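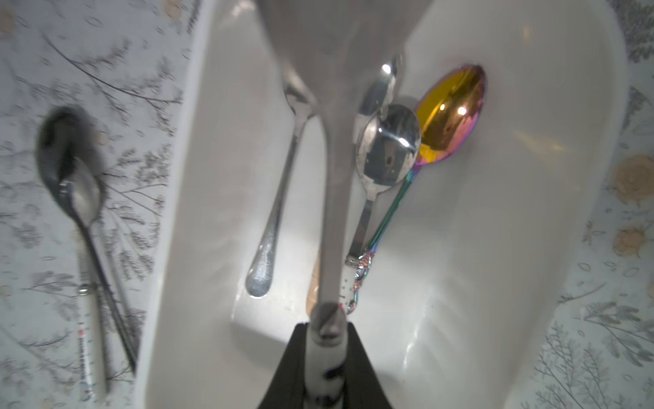
4.2 Where the spoons end up

I'll admit I came to cutlery late. When we started the Prornside study I was all set to write about cupboards, and then the spoons rather took over (as anyone who has shared a kitchen will understand!). In Figure 3 there are spoons down in the white basin and two more out on the patterned cloth beside it, and that split is just the sort of thing I mean. Is a spoon on the cloth put away, or is it waiting its turn? Our 18 households gave us all sorts of answers, and five of them changed their minds halfway through the interview.

I coded each resting spot as "in", "near" or "stray", borrowing the labels from the Juvano pilot. Near was a headache. A spoon leaning on the wall of a basin is in, fair enough, but what about the utensils lying on the mat to the left of the tray in Figure 4? I went with near, my co-coder went with stray, and we had that same argument over 30 of the 112 layouts before settling on a hand's width as the limit. Soft toys on the same surface, like the teddy in its pink shirt, we left out of the coding altogether, though I do think they deserve a paper of their own.

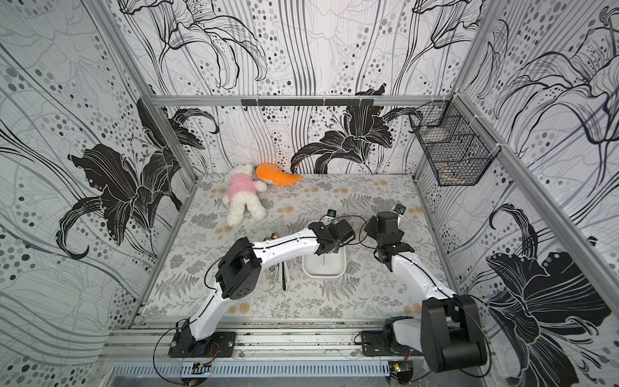

Figure 4. Tray and utensils on the fern-patterned mat, with two soft toys towards the back left and lily wallpaper on the walls.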